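Against the Wall Text

I have a modest proposal for the galleries of this country, and it involves a paper shredder.

On Thursday I went to the Makris to see the Theano Michailidis show, which had been praised to me by people whose praise usually costs something. There were 2 rooms of it. At the door of the first hung a panel of text so long that a small line had formed to read it, and I stood in that line like everyone else. I learned that the artist "interrogates stillness." I learned that the work "resists." By the time I reached the sculpture I was a little tired and already knew what I was supposed to think about it.

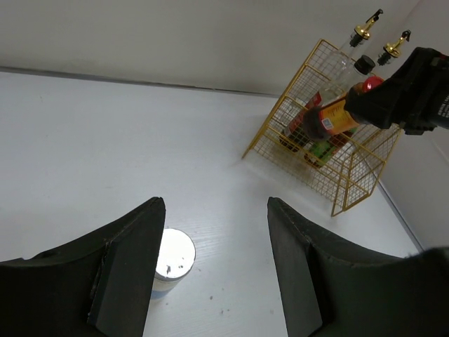 Wall text began as a courtesy. A title, a date, what the thing was made of, and then you were left alone with it. Now it arrives before the art and does the looking for you. Give a trained curator 100 words and any object in your house will start interrogating something. A gold wire rack on a white tabletop, with its fine square mesh, becomes a meditation on containment and the grid. I know this because I tried it at home, and by the second draft I had nearly talked myself into charging admission.

The Michailidis pieces, when I finally got to them, were wonderful – heavy, odd, a bit rude. None of that was on the panel. A boy of around 4 said one of them looked like it was waiting for a bus, and his was the best criticism I heard all afternoon.

The old museum in Skutadcombe used to keep its labels on a card by the exit. You could pick one up on the way out, or go have lunch. Most of us went to lunch, and we argued about the paintings the whole way through it.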